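Thursday, bench 2. Workstation strip-down, Wurport job

Started 9:10 am. Third tower of the Wurport lot. Fung-ping Yu signed it in as intermittent: powers up, posts, then drops out under memory load after nearly 20 minutes. Previous workshop replaced the power supply and sent it back with the same fault. No notes came with it.

Plan is to get down to bare board, check the socket and slots, then rebuild with known parts one at a time. I-hsuan wants the order of work written down this time so the next towers can be done the same way.

1. Pull-down

Side panel off, tower laid flat on the mat. Strap on and clipped to bare chassis metal. Power supply leads off first, then the drives, then the cards. Slot tabs at the rear are stiff. Push straight back with the thumb and do not lever them with a driver. Virgil cracked one on the last machine and we have no spares in that colour.

Memory came out next and went into the tray in slot order, labelled with paper tape. Do not mix sticks between the two banks until the fault is found. Cooler took some persuasion. Paste had set hard, so twisted it gently a few degrees each way before lifting. Processor bagged and put in the grey drawer with the job card.

Blew the dust out at low pressure near the back door. Most of it was packed against the rear mesh.

2. Board inspection

Socket retention frame and both levers looked over first, then the contacts under the ring light at two angles. No bent contacts found. A small smear of old paste on the outer edge of the frame, wiped off with a swab and 99 per cent isopropyl. Keep the swab moving outward, away from the contact area.

Four memory slots each side of the socket, so two banks to check. Went along each slot with the light and a hand lens. Latches all close and release. Second slot out from the socket on the right-hand bank feels looser than its neighbours when a stick goes in. Marked it on the card as suspect.

Capacitor tops checked by eye and by fingertip for doming, including the group near the white PCI slot at the left. All flat. Chipset heatsink is firm on its mounts, no rocking. Fins cleaned with the soft brush. 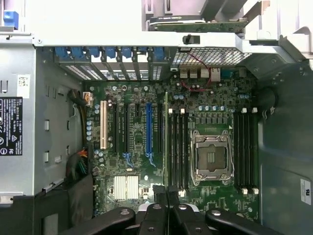
3. Rebuild and test

Left the original cooler off and used the bench cooler from the Hakmont kit, fresh paste, pea-sized amount. Original processor back in. One stick in the first slot of the left bank, no cards apart from the basic display card in the blue slot.

Results so far:

Left bank, one stick at a time, all four slots: pass.
Right bank, first slot: pass.
Right bank, second slot: dropped out after 84 seconds. Reseated, dropped out again.
Right bank, third and fourth slots: pass.

Same stick used throughout. Tried a second stick in the bad slot and got the same result. That clears the memory and points at the slot or its joints. Wen-hsiung suggested flexing the board slightly while it runs — declined, the customer may still want it as a seven-slot machine.

4. Still to do

Long run with seven slots filled, overnight, log to the bench drive. Target is 500 passes without an error.

Ask Thaddeus whether Toridero has a matching board. Their last quote was $369 before freight, and that was for a pulled board with no warranty. Check the revision number before ordering anything.

Clean the original cooler and check the fan bearing, it had a slight rumble when spun by hand.

Replace the ring light bulb. It flickers on the low setting and makes contact inspection harder than it needs to be.

Tray of sticks is on the upper shelf, left end, lid on. Please leave the tape labels where they are.

Stopped 4:40 pm.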